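The Ristach Daily News Digest Corpus is a collection of short daily round-ups of general news, each paired with the full reports it was drawn from. It is maintained by the Calley Text Archive and is intended for work on summarising, headline matching and the study of how editors choose what to carry forward from one day to the next.

Version 21, released 3 June 2023. It replaces all earlier versions, which should no longer be cited.

## Contents

| Part | Items | Format |
|---|---|---|
| Digests | 3,000 | JSON Lines |
| Source outlets | 54 | CSV |
| Topic labels | 20 | CSV |

Each digest covers one calendar day and contains between three and nine entries. An entry consists of a headline, a paragraph of summary and one or more pointers to source reports. The reports themselves are held in a separate folder, `reports/`, sorted by outlet and then by day.

Sport, weather and election results are included where the original digest carried them. Obituaries are included only if the person held public office. Letters, opinion columns and paid notices have been left out.
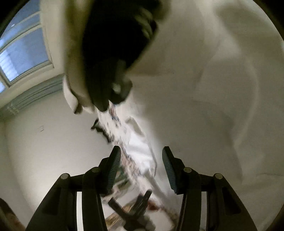

## Fields

- `digest_id` – a fixed identifier, never reused, even where a digest has been withdrawn
- `day` – the day the digest describes, which is usually the day before it was published
- `published` – date and time of publication, in local time for the outlet
- `headline` – as printed, with original capital letters and punctuation
- `summary` – plain text; line breaks within a paragraph have been removed
- `topic` – one label from `topics.csv`
- `sources` – a list of report identifiers, which may be empty
- `corrected` – true if the publisher issued a correction within the collection period

Users should note the difference between `day` and `published`. In earlier versions the two were merged, and any ordering of events based on the merged field will be unreliable for late-evening items.

## Collection and labelling

Digests were gathered from the public pages of the outlets listed in `outlets.csv`, under written agreement with each publisher. Pages behind a subscription were not collected. Where a publisher altered a digest after release, the last version available at the close of collection was kept and the `corrected` field was set.

Topic labels were assigned by two readers working separately, using the Stirketti guidelines (see `docs/labelling.pdf`). Disagreements were settled by a third reader. The labels "Local government" and "Planning and housing" were the most often confused, and users who do not need the distinction may wish to join them.

Links between digests and reports were produced with the Kofler matching tool and then checked by hand. Links that could not be confirmed were removed. This accounts for most of the empty `sources` lists.

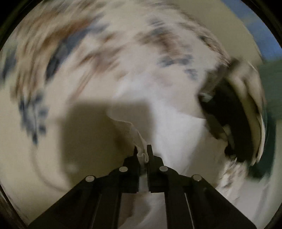
## Known limitations

1. Coverage is uneven. National politics and sport are well represented; regional courts and farming are not.
2. Several outlets share agency copy, so the same report may appear more than once with small changes in wording. Near-duplicates are listed in `duplicates.csv` but have not been deleted.
3. Digests for October are incomplete for two outlets, both of which changed their page layout during that month.
4. Translated digests are marked in `outlets.csv`, at outlet level only. Individual entries carry no such mark.
5. Headlines may contain errors of fact. The corpus records what was published – it does not certify that it was correct.

## Personal information

The reports name people who were in the news at the time, and some of those named were later cleared of the matters described. Users must not build profiles of named individuals from this material. Requests for removal are considered by the Archive and, where granted, take effect in the next version. Copies of withdrawn items should then be deleted.

## Licence and citation

The labels, links and documentation may be reused freely with credit. The text of digests and reports remains the property of the publishers and is supplied for research only. It may not be republished in whole or in substantial part.

Please cite as: Calley Text Archive, *Ristach Daily News Digest Corpus*, Version 21.

## Changes in this version

- `day` and `published` separated
- Topic list reduced to its present length; old labels are mapped in `docs/topic_map.csv`
- Character encoding repaired in the outlet list
- Broken report pointers removed from `sources`

Errors should be reported through the issue tracker, quoting the `digest_id` and the version number.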